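Ticket 183: Detergent bottles, cap and label check before mailing
Opened by: packing desk, Hallunel
Product line: Gorkumska household orders
Status: open

Issue
Two customers wrote in June to say their detergent reached them with a sticky cap. Both orders went out in plastic mailing bags with no inner wrap. We need to know if the caps are loose when the bottles get to us, or if the bags let them take too much pressure on the way.

Step 1. Check the caps
Take the bottles to the green-topped table and lay them on their sides. These are the orange ones with the clear cap over an orange nozzle. Turn the cap by hand until it stops, then wipe the neck with a dry paper towel.

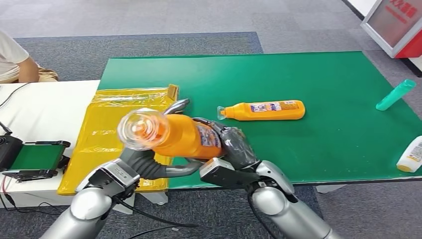
Ovby replied at 9:23 that a tight cap doesn't settle it. On their side the leaks came from the nozzle under the cap, and they now put a strip of tape across the joint before anything goes in a bag. They asked us to try the same on the next batch.

Reply from packing desk: will do. Tape is on order from Nolte – clear, so it won't hide the label.

Step 2. Match the label
The order sheet says Tide PRO. Look for the round logo with PRO above the name, and the blue panel with the white cotton blossoms. The label text is in Chinese, so go by the logo and the panel if you can't read it. The mailing bags for this line are yellow-orange. Keep the bag on the table with the bottle until both are checked.
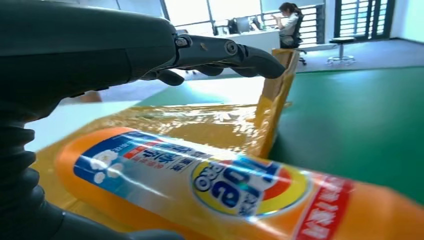 Step 3. Tape and bag
Waiting on the tape. Until it comes, hold all detergent orders and ship the rest as usual. If a customer asks, tell them the order is delayed and give them the ticket number.

Next update: when the Nolte delivery is in.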